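February 25, 2023

Back on the batting averages this morning, after a week away from them, and it took me a good hour and two cups of coffee to remember where I'd left the Gerncombe scorebooks. For whoever picks this up after me: they're in the second drawer now, with the loose sheets tucked in behind.

The job is still the same one, getting every innings from the Gerncombe and Walel league seasons typed in and matched up to a player. The file stands at 3,325 innings as of lunchtime, and 2,319 of those have a player I'd be happy to put my hand on my heart for. The rest are the usual headaches — initials only, two brothers in the same side, a scorer who wrote "sub" and left it at that.

Tried the new matching rule on the Walel books first, as they have the neater handwriting. It compares the surname, the club and the batting position over the three matches on either side. It did very nicely with openers and made a complete hash of the tail, which I suppose I should have seen coming, because number nine and number ten swap places every other game in club cricket. I've turned the batting position part off below seven and will run it again.

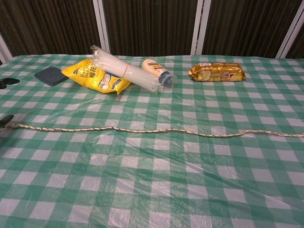
Cricket Records Group, Politis Sports History Workshop

Second run was much better. Went through the tail-enders by hand afterward and found 19 wrong matches, most of them from one season when two clubs shared a ground and, as far as I can tell, shared a few bowlers too. Marked them all in the file with a question mark in the last column. Please don't clear those until we've seen the Gutar fixture cards, which ought to settle who was playing for whom.

One thing I did enjoy: the 1,514 runs in a season that we had down for the Walel opener doesn't add up from the books. I'm 40 short, and I've been over it twice. My guess is a cup game in May that never got copied across (there's a page missing right where it would be). Leaving the old total in for now with a note beside it.

To do next: not out column for Gerncombe second eleven, check whether retired hurt is being counted as a dismissal, more pencils.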